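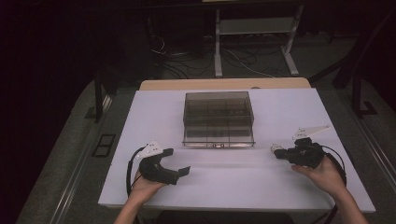 What the job is now

Posted 04/11/2021

I have worked at Plikum for 4 years, most of them in the small parts room at the Plestow building. We sorted fasteners and clips into compartment boxes and sent them out to the line. Since May half of my shift has been spent at a white table with a gripper in each hand, opening and closing things so that the arms can be taught to do it.

The title on my badge did not change. The pay went up a little after the second month. Five of us do it, and the rest of the room still packs by hand, 400 boxes on a normal day. The best day this year was 454.

The grippers take some getting used to. You lose your fingertips, so you learn to look harder at where the jaws are. Small knobs are the worst. A clear drawer with clear knobs is hard to line up on, and you have to come in low and square or the drawer twists and sticks.

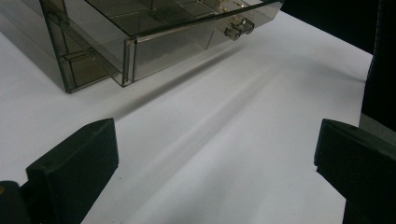

My wrists get tired in a different place than they used to. Packing got me in the thumbs. This gets me in the forearm, and I asked for shorter turns — we got them, after some back and forth.

People ask if I am training my replacement. Maybe. The Darko line went over to arms last year and two people moved to shipping, which they did not ask for. I would like to hear the plan for our room before it happens.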